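Home | About Us | Programs | Enrollment | Supply Lists | News | Contact

We use cookies to improve your visit to this website. By continuing to browse, you agree to our use of cookies. Accept | Settings

About the Prorkthorpe School of Drawing

The Prorkthorpe School of Drawing offers instruction in line, lettering and color to students of all ages. The School was established by Gualtiero Donati, who began with a single evening class on the upper floor of the Parisi Building and remains Director of Studies. Enrollment now stands at 315 students across the main site in Prorkthorpe and the smaller site in Sasilton.

Our Approach

The School holds that drawing is a skill that can be taught to any person willing to practice it. Beginning students spend their first term on line alone. They work with markers before pencils, as a marker cannot be erased and the student must commit to each stroke. Color is introduced in the second term, and lettering in the third. Students who complete all three may apply for the Aluvus Certificate, awarded each February following a review of the student's portfolio.

Class size is limited to 20. Instructors are practicing artists, and each is expected to draw alongside the class.

Facilities

The main site provides 2672 square feet of teaching space, together with a reference library of about 800 volumes on drawing, lettering and printing. The library is open to enrolled students and their families on Wednesday evenings. Books may be borrowed for one term.

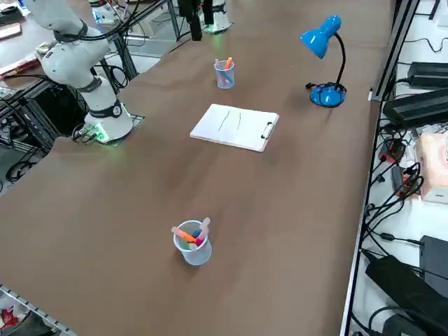

Materials for use in class are supplied by the School and are included in tuition. Tables are covered in brown paper before work begins, and students are welcome to test a color on it. Paper is held on clipboards so that a sheet may be turned freely as the hand moves - a habit we encourage from the first lesson, when the exercise may be no more than a pair of wavy lines drawn down the page. Markers are kept in small plastic cups within reach, and a gooseneck desk lamp can be bent toward the work on darker afternoons. Students are asked to cap all markers and return them to the cups at the end of class.

Visiting the School

Prospective students and parents may observe a class by appointment. Requests should be made to the School office, which can also provide the current schedule of tuition and an application for reduced fees.

Recent News
Sasilton Site: New Evening Lettering Class
Portfolio Review: Notes for Certificate Applicants
Library Returns at the End of Term
Supply List for Home Practice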